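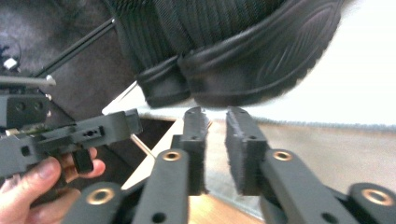 Knit uppers and molded soles age at different rates, and most of the wear worth checking sits where the two materials meet. On this shoe the ribs of the upper are closely spaced, and the seam at the toe, where the fabric meets the rubber, is the first place to inspect. Turning the shoe upside down brings the rounded toe section and the ridged sole into view together. The ribs should reach the seam without puckering or lifting.

Gallery: Black knit shoe, ribbed upper, molded sole
Workshop page, Grillby Shoe Repair, Abdel Hamid Street
Updated in November

Upper
Ribbed knit, dark. Vertical ribs hold grit in the grooves between them. Brush along the rib with a soft brush, never across it, before any water is used. Cross-brushing pulls loops, and a pulled loop can't be trimmed without opening the knit.

Sole
Thick molded rubber with raised, wave-like ridges and a serrated outer edge. Small stones lodge between ridges. Remove them with a blunt wooden stick. A metal pick will nick the rubber, and a nick at the base of a ridge tends to grow with flexing.

Toe seam
Bend the toe by hand and look along the joint. A gap that opens under bending and closes at rest counts as a failed bond and goes on the job card as such. Dirt lying in the seam is not a gap; clean it out first and check again.

Bench notes for this type

Cleaning: lukewarm water, a little dish soap, soft cloth. Stuff the shoe with plain paper and dry at room temperature for 18 hours. No heater, no direct sun. Rubber that has been force-dried can pull away at the toe.

Regluing: we use Losex contact cement on short open sections. Scuff both faces lightly, wipe, and apply 2 thin coats, letting the first go dull before the second. Keep cement off the knit. It dries hard between the ribs and does not come out.

Clamping: spread the load. A narrow clamp leaves a mark in soft rubber and flattens the knit above it. Use a padded block shaped to the toe.

Abrasion: 100 grit on the rubber only, by hand. The 2000 grit sheets in the Rimau box are for finishing smooth sidewalls and do nothing useful on a ridged sole.

What we don't do: full sole replacement on knit shoes of this build. The upper seldom survives removal of the old rubber. We reglue, clean, and patch small holes from the inside with a thin stretch fabric.

Drop-off
Bring both shoes, even if only one has a fault, so the seams can be compared side by side. Remove insoles and laces where fitted. Shoes left wet in a bag will be dried before they are assessed, and the job starts from that point.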